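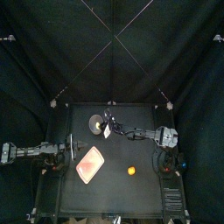

3.2 Object Sets and Table Layout

The household tasks in this study concern the sorting and putting away of small items on a flat surface. Each layout combines one or more containers with loose items that a person might find on a kitchen counter or a child's play table at the end of the day. The items were drawn from the Onsri collection, which holds 460 pieces of everyday tableware, toys and storage goods kept at the Dendton site.

Containers were grouped by the height of their walls and the shape of their opening. Bowls and trays were treated as separate groups, as people in the April home survey used them in different ways. Bowls were used for things that roll or spill. Trays were used for things that were going to be carried to another room — cups, keys, mail — and were often left out between uses.

Figure 2. A layout with three objects on a black tabletop: a small gray bowl, a pink rectangular tray and a small orange ball.

The layout in Figure 2 belongs to the sparse group. The bowl is near the top middle of the surface, the tray toward the lower left, and the ball toward the lower middle-right, so that neither container is holding the ball at this point. Layouts of this type leave the choice of container open. In the written instructions, the phrase "put the ball away" was accepted for either one, while "put the ball in the bowl" was not.

Color was used in the instructions only where two items of the same type were present. Survey respondents seldom named the color of an object when its type was enough to identify it, and the wording of the task sheets follows that practice. The full list of terms is given in the Fastari glossary, with regional variants for "tray" and "dish."

Each layout was set up from a printed plan marked with a grid of 12 squares. An item was placed by its center, and small differences in rotation were allowed. Rectangular trays were the exception: their long side was recorded in the plan, as it affects how much of the surface remains free for sorting. Balls were set down last. Layouts in which a ball came to rest outside its assigned square were reset before the task began.

The crowded group, described in Section 3.3, uses the same containers with items from the Fimholm kitchen set.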